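Print this page
E-mail this page

Lostell pilot: where we are, May

Hi all. I promised you a report that somebody could read over lunch, so I'm keeping the spreadsheets in the annex and telling you the story here. Short version: the Stusstead room is busy, the table work is going well, the clothing-rack work is behind, and I need a decision from you on headsets before the next payment.

You'll remember that the whole idea of Lostell was to let the people who already know the cafe and housekeeping jobs at Rosenthal do the teaching. They pick things up with the hand-held grippers, the grippers record what the hands did, and Nako trains the arm on that. Since my last report we've gone from a couple of people taking turns to a full room with several tables running side by side. It's loud and there are cables everywhere, and I love it!
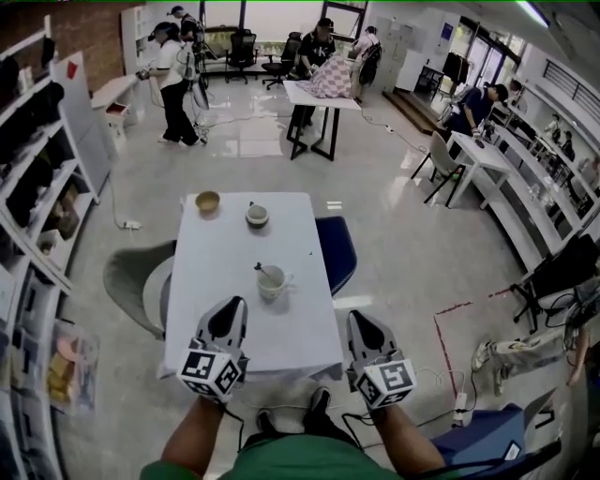

Bowl, cup and mug on the white table, with cloth work going on farther back.

The table tasks are our bread and butter. We have 917 usable recordings of them so far, against the 2,000 we said we'd reach by the end of the grant. I know that looks like we're under halfway (we are), but the first weeks were mostly training people, and the pace now is much better. A mug with a spoon in it is a surprisingly fussy thing. Grab it by the handle and the spoon swings; grab it by the rim and you bump the spoon. Our cafe folks each had their own way of doing it, and we spent a whole Thursday arguing over whether to pick one. We didn't. Nako wanted the variety, so everybody does it the way they would at work, and I think people liked being told that for once.

Now the part you asked about, which is what this does to people's jobs. We have 22 staff signed up, all on their normal pay, and they come over from Rosenthal for half a shift at a time. The other half is their regular work. That split was the single most popular thing we did. Early on we tried full days and people's wrists were sore by mid-afternoon, and I got some pretty blunt notes about it. Fair enough. We now stop for ten minutes every hour and nobody does the grippers two days running.
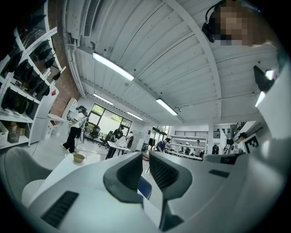

The grippers themselves have been solid. Two of them went back to Nako for new cables and came home within the week. What slows us down is everything around them: getting people strapped in, checking the markers are clean, finding a free socket. I'd guess we lose about an hour a shift to setup. I've moved one person onto nothing but setup and she's turned out to be the best trainer we have, so her job title is changing and I've put the small raise in the revised budget. I hope that's okay. It's the kind of new role we said this project would create, and I'd like to be able to point to it.

Not everyone is sold, and I don't want to hide that from you. A few of the housekeeping team asked me straight out if they're teaching a machine to replace them. I told them what's in our agreement with you: no cuts tied to the pilot, and anything the arm takes over gets talked through with the shift first. They want it in writing from Rosenthal, and I think they should have it. The letter is drafted and waiting on a signature.
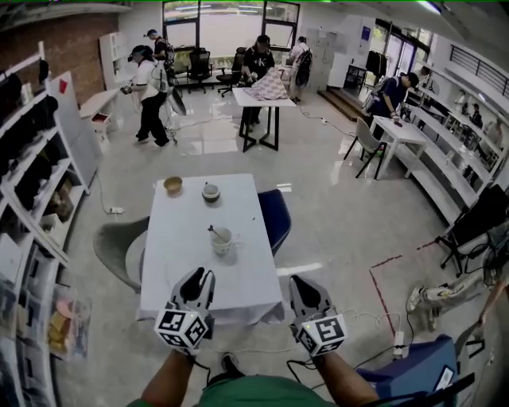 The clothing tasks are late. Hangers have been a headache, and the recordings we made in the first round were too uneven to keep. I'd like to shift that work back a month and put the hours into cloth folding, where we have people who are really quick and who enjoy it. It doesn't change the total, only the order.

So, what I need from you:

- A yes or no on the extra headsets. People are sharing, and the waiting around is bad for everyone's mood.
- Your okay on moving the clothing tasks back.
- Any comments on the Rosenthal letter before it goes out.

Come and visit if you can. Mornings are best, we start at 8:30, and there's always a spare pair of grippers if you want to try the mug for yourself. Wear comfortable shoes, it's a hard floor.

Print this page
E-mail this page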